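Notes from the Brullcombe Parish Visit

Wednesday, March 26, 2025

The Lenten visit to the parish at Brullcombe concluded on Sunday evening, and I wish to record a few matters while they remain fresh. The visit was arranged by the diocesan office in Lundham and lasted 4 days. Our party was led by Sister Mirela Sampaio, who has directed the office's lay formation program for the past two years.

The parish serves a wide rural district. According to its own register, it has 2,382 baptized members, of whom roughly 20 percent attend Mass on an ordinary Sunday. Father Després spoke plainly about those figures at the opening meeting. He asked us to consider the families who live beyond the river and who have had no regular catechist in February or this month.

On Friday morning we met with Catinca Husar, who prepares children for First Communion. Her class gathers in the hall after school. She teaches from the Gospel of the day and asks each child to retell it at home – a practice the parents have received well. I was asked to read the parable of the lost coin, and the discussion that followed ran well past the appointed time.
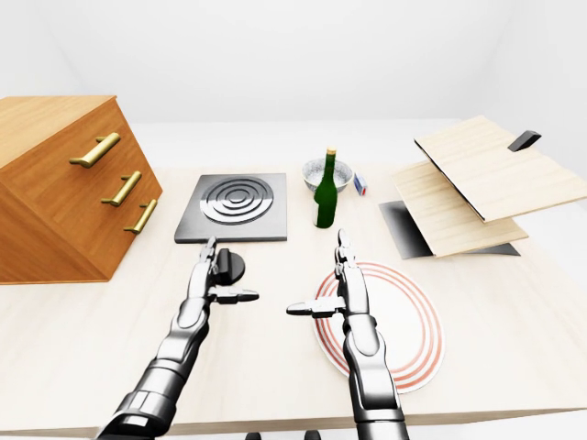 A wooden drawer cabinet with brass handles, in a computer rendering.

The afternoon was given to the question of lay ministry. Several parishioners expressed a desire to be trained as readers and as extraordinary ministers of Holy Communion. Sister Mirela explained the requirements of the Vulla course, which is offered in the evenings and may be completed without residence in Lundham. Applications must carry the signature of the pastor.

Saturday was reserved for home visits and confessions. I accompanied Father Després to the two outlying chapels, where the Stations of the Cross were prayed in the late afternoon. The singing at the second chapel was especially fine – unaccompanied, and known by heart.

A written report will be submitted to the diocesan office after Easter. Readers who wish to support the travel costs of the catechists may do so through their own parish offices, marking the envelope "Brullcombe."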